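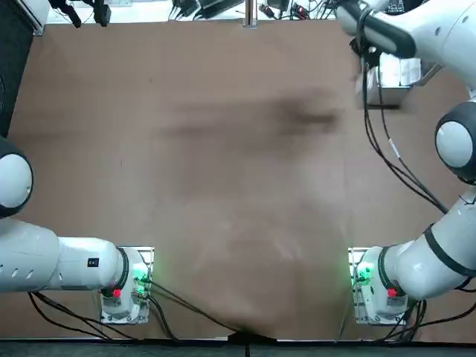
4 min read

Plikine Publishes Good Practice Guide for Two-Arm Robot Tables

Free document covers workspace layout, cable routing, stop controls and record keeping for small teams

Plikine today released a good practice guide for groups that run pairs of robot arms on a shared tabletop. The guide is meant for small labs, packing shops and training rooms, where the arms are light enough to bolt to a table and the people who program them often work within reach of them.

The guide is called Shared Table, Two Arms. It can be downloaded at no cost from the Plikine website and may be copied for use inside any organization. A printed run of 2000 copies will go to technical colleges and to companies that took part in the review.

"Most of what is written about robot safety assumes a fenced cell on a factory floor," said Nayara Paiva, who led the writing group at Plikine. "People with two arms on a table read it and come away unsure which parts are for them. We wanted a text they could read in one sitting and then use to change their setup the same afternoon."

The guide does not replace any law, standard or maker's manual. Where a local rule is stricter, the local rule applies. Each section says whether its advice is a firm requirement for anyone claiming to follow the guide or a suggestion that can be adapted to the site.

What the guide asks for

The first part deals with the work area. Users are asked to draw the full reach of each arm on a plan of the table, mark the area where the two overlap, and keep that plan posted at the station. The floor in front of the table is treated as part of the work area whenever the arms are powered.

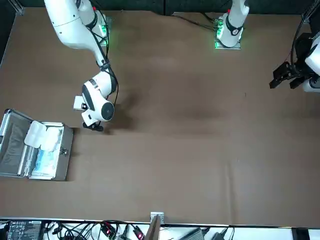
Loading and unloading is the subject of the second part, which drew the most comments during review. Teams tend to plan the motion of the arms with care and leave the containers to chance. The guide asks that any case, bin or tray be given a fixed place and that its lid be counted as an obstacle. An open aluminum case with its lid up, standing beside a gripper that is down close to the mat, takes up a good deal more room than the same case closed, and the plan of the table has to show it at its open size. Soft packages and stacked packets should be tested separately from rigid boxes, with grip settings written down for each.

Cables make up the third part. Reviewers from Ititz and Skimileo both asked for more detail here, and the section grew from one page to four. It covers slack at each joint, clamps at the table edge, and the separation of moving cables from power supplies and adapters. It also asks for a check of the full cable path with the arm in its highest, lowest and farthest positions before a new program is run at working speed.

"A cable can be fine for one task and wrong for the next," said Chak-lun Kwok, a controls engineer at Skimileo who reviewed the draft. "If the program changes, look at the cables again. That is really all the section says, but it says how."
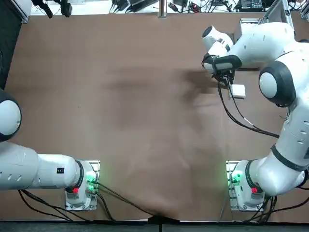
Speed and handover rules fill the fourth part. A program that moves one item with one arm still has to account for the other arm, wherever it has been parked. With the right arm raised and holding a small white box over the table and the left stretched out low to the side, an operator might treat the left arm as out of use. The guide does not allow this. An arm counts as active until its drive power has been removed, and a status light alone is not accepted as proof either way. Speeds are to be set for the arm and its load together, and a first run is always done at the reduced setting.

The last part is on records. It includes a one-page form for daily checks, a form for changes to programs or tooling, and a form for near misses. Teams are asked to keep all three for at least two years.

How it was written

Work on the guide began with a call for incident and near-miss notes from people who use tabletop arms. Plikine received 1493 notes and sorted them by cause. The sorted list, with names and sites removed, is printed as an annex. A draft then went out to reviewers, and trial use followed at a training site run by Kong.

Pei-shan Cheung, training manager at Kong, said the forms were changed the most during the trial. "The first version of the daily check took too long and people skipped lines," she said. "The one in the guide now is shorter – it fits on one side of paper and the order follows the way you walk up to the table."

Plikine will take comments on the first edition until May and plans to publish a revised edition after that. Comments should give the section number and, where possible, suggested wording. Translations are being prepared under Ming-te Liu, and groups that want to help with a language may write to him through the Plikine office.

About Plikine

Plikine writes and maintains open guidance on the safe use of small automation equipment. It does not sell or certify robots.

Press contact

Siu-fong Shek, Communications, Plikine
Review copies, the three record forms and the annex are available on request.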